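From: Hanna Szewczyk
To: Letville Home Bakers list
Date: 5/27/19
Subject: Re: Rye starter gone sluggish

On 5/27/19 Ofori wrote:
> My starter used to double by lunch and now it just sits there
> and sulks. I switched to the Stindum flour when the Trarby mill
> ran out. Could it be the flour? I feed it 14 grams a day and
> keep it by the window.

Hi Ofori and everyone,

I went through the same thing in November and was ready to pitch the whole jar! My bet is it's the feeding more than the flour. 14 grams is fine if you keep a tiny starter, but you didn't say how much old stuff you leave in there, and if it's half a jar then the poor thing is starving. I keep a spoonful, feed it twice its weight, and stir it up stiff – like wet clay. 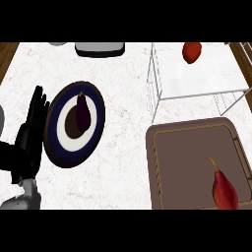 Temperature is the other thing. Mine likes 73 degrees and gets lazy fast below that, and windows are drafty even when the sun's out. I moved the jar to the top of the fridge and it perked up in two days. If you have stone counters, don't park it straight on them, they pull the heat right out (white marble with those pinkish-brown veins is lovely to look at and terrible for starter). A folded dish towel under the jar helps a lot.

Now, the flour. I did buy a bag of the Stindum last winter and it's ground finer than the Trarby, so it drinks less water. You may want to hold back a little or you'll get soup, and soup rises and falls before you've noticed it rose at all. Put a rubber band on the jar and check it every hour for one afternoon.
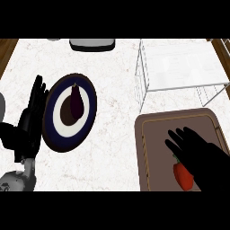

If it still does nothing after three or four days of that, I'd give it one feeding of whole rye, the coarse kind, and then go back to whatever you like. Worked for me both times.

Also, does anyone still have the pumpernickel recipe with the long overnight bake? I had it printed out and it has vanished. I think it was posted here a couple of years back and I can't get the archive search to find it.

Hanna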